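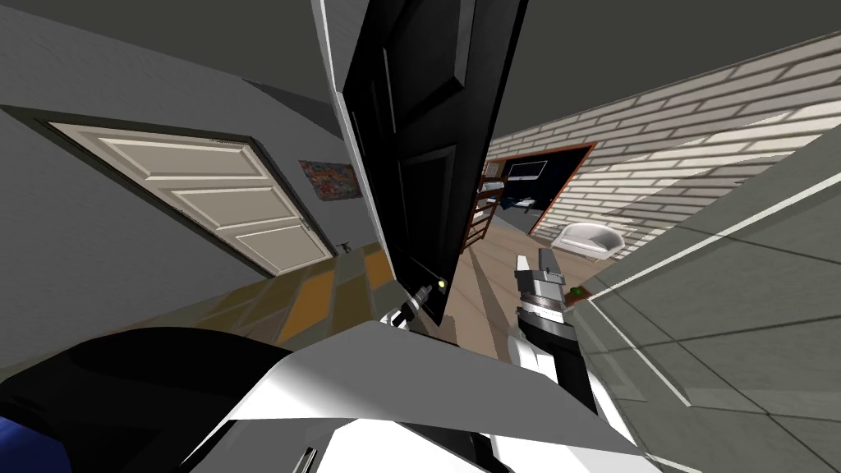

Rendered view of a hallway with a black paneled door, partly open.

Uriel Esquivel bought his pickup to pull one trailer twice a year. It has since pulled two boats, a stranger's horse and most of a barn.

"People find out you have a hitch," he says. "It's like having a pool, except you're the one who gets wet."

The truck is a Dinlow half-ton with 193 thousand miles on it, bought used from a lot in Sulgate. The seller threw in floor mats. Esquivel asked about the rear axle and was told more about the floor mats.

He is a patient man on most subjects. Brochures are the exception. "They give you the biggest number any version of that truck could ever pull, with the right gears and one skinny driver. Then you go sit in yours and weigh what you weigh."

His own lesson came on the Galindo grade, with a camper on the back and his brother-in-law giving directions. The transmission temperature climbed, and so did the brother-in-law's voice. They finished the hill at 25 miles an hour with the heater on full blast in July.

"A guy on a bicycle waved at us," Esquivel says. "Friendly guy. I had time to get to know him."

He added a transmission cooler that fall, a Narnier unit he installed himself over two evenings and one argument. The first evening went to finding the right bracket. He won't discuss the second, beyond saying that the bracket fit fine once it was facing the other way.

Would he buy the same truck again? He thinks about it longer than seems polite.

"The seats are good. The radio picks up one station, and I've come around to it. I paid 57 dollars for a side mirror and it outlasted the door it was on."

His wife would like something smaller. He has looked at a few, and has opinions on all of them, mainly about cup holders. In the meantime a neighbor has called about a piano.

"I told him Saturdays are bad," he says. "So he's coming tomorrow."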